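**FOR IMMEDIATE RELEASE**

Clilton, Sun 14 December

# Sostora opens shared supplies room for small offices and community groups in Clilton

Sostora, the office supplies reuse service, has opened a shared supplies room at its premises on Pringle Street, Clilton. The room allows small firms, clubs, tutors and parish groups to borrow or collect everyday desk equipment free of charge. It is open to any organisation with a Clilton address and fewer than 20 staff.

The opening stock runs to over 2000 items, among them staplers, hole punches, letter trays, ring binders, scissors and desk lamps. Most were given by local employers who have moved to smaller offices or cleared out their stationery cupboards. Sorting began in September and was completed last week.

"A new group will often spend its first money on things that are lying unused in a drawer across the road," said Cuiping Han, Director of Sostora. "We would like that money to go on the work the group was set up to do. A stapler is a small purchase, but a full set of desk equipment is a real cost to an organisation of three or four people."

Each donated item is cleaned and tried before it goes on the shelves. Staplers are emptied, wiped down and tested on five sheets of paper, and any that jam are set aside for repair. The repair bench is run by Baoshan Song, who has also prepared a one-page guide to clearing a blocked stapler. Copies are available at the front desk.

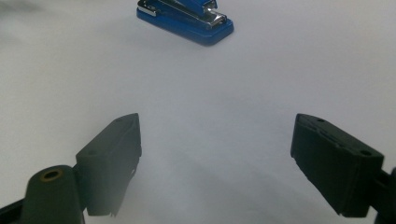

*Small stapler with a blue base and chrome top.*

Of the items now in stock, 1410 are offered for members to keep. The remainder, chiefly larger pieces such as guillotines, laminators and heavy-duty punches, may be borrowed for up to six weeks. Loans may be renewed once if no other member has asked for the item.

Membership is free. Groups are asked to register in advance and to name one person who will collect and return goods on their behalf. Staples, paper clips and other consumables are sold at cost, and refills are kept for the common sizes only. Members are advised to check the size marked on their own stapler before they visit.

The shelving and worktops were supplied by Drirness, the Clilton shopfitting firm, which has also agreed to maintain them for the first year.

"We had good shelving in store with no job to go to," said Aiguo Du, Operations Manager at Drirness. "The room is a short walk from our yard, and our own office has already sent over two boxes of punches and binders."

Donations are accepted during opening hours. Sostora is particularly short of long-arm staplers, A3 folders and left-handed scissors. It is unable to take printers, ink cartridges or office chairs.

The supplies room is open from 10am to 4pm, Tuesday to Friday.

— ENDS —

**Notes to editors**

Sostora collects unwanted office supplies from employers in and near Clilton and passes them on to small organisations.

Interviews with Cuiping Han and visits to the repair bench may be arranged through Shaohua Xia, Press Officer, at the Pringle Street premises.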